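Project report: does mixing kitchens help a sim policy? Microwave tasks, Altside course project, final version 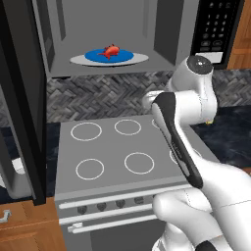

The question we started with was pretty simple. If you train a policy in one simulated kitchen and then change the kitchen, how bad does it get? And can you fix it just by mixing layouts in training, no new demos, no bigger network. We thought yes. The answer is sort of.

Setup. Everything is in simulation, no real arm at any point. We used the Dalgleish kitchen set from the lab because it was already installed and the doors work. One arm, parallel gripper. Task family is "microwave": take something out, put something in, close the door. The object sits on a plate and the plate sits on the turntable. Objects get swapped every episode (fish, mug, fruit, some boxes). Textures for the counters, tiles and cabinets get swapped too, depending on the condition.

Two training conditions:

Fixed. One layout, one texture set, 300 demos.
Mixed. 17 layouts, textures drawn at random, also 300 demos total, so fewer per layout.

Same network for both, same number of training steps, same learning rate. We didn't tune seperately for each one, probably should have. Testing was on 6 held out layouts neither policy had seen. A run counts as success if the task checker says so before the time limit. No partial credit.

Results. On its own kitchen Fixed is better than Mixed, and by more than we expected. On the held out layouts it flips. Fixed mostly fails when the microwave is mounted higher than in training. It goes to the height it knows and pushes the gripper into the wall under the cavity. Mixed gets the height right most of the time but is sloppy at the end, clips the plate rim, knocks the object over. Closing the door was the easiest task for both, even on new layouts. Taking an object out was hardest. Putting in was somewhere between but noisy.

Texture turned out to matter less than layout. We ran Mixed again with layouts changing and textures frozen, and it lost very little. Then textures changing and layout frozen, and that one looked almost like Fixed on the held out set. So for this task anyway the gain is from geometry. Shiny dark surfaces were a bit worse than matte ones for every policy, we did not chase this down.

Failure types. We watched back the failed runs and sorted them by hand:

Wrong height. Nearly all Fixed.
Door contact. The arm swings into the open door on the way up. Both policies. Worse when the door opens to the left and the stove is directly under, since there isn't much room to come in.
Rim contact. Gripper hits the plate before the object. Mixed mainly.
Freeze. Arm stops between stove and microwave and just hovers till time runs out. Both. We think this is the policy seeing states that arent in the demos but we have no proof.

Sorting was done by one of us per run, no double check, so take the categories as rough.

Problems along the way. The first batch of demos had to be thrown out because the turntable was not fixed and rotated when the plate got bumped, which the demo replay didn't reproduce. We locked it. Also Pluvov (the job scheduler) killed long runs overnight and we lost one full seed. So the final numbers are 2 seeds per condition and that is not enough to say anything about variance. We know.

What we would do next. More seeds first. Then a wrist camera, because the rim contacts look like the policy can't see the last bit of the reach from where the main view is. Also try Mixed pretraining and then a short finetune on the target kitchen, which may get back what Mixed loses at home. The Jultmont group's baseline does something like this and we would of liked to compare, but their config expects a different arm and we ran out of time in the porting.

Code and configs are in the course folder under the group name. Per layout table is in the apendix. Demos are too big to upload, ask if you need them before December, after that the storage gets wiped.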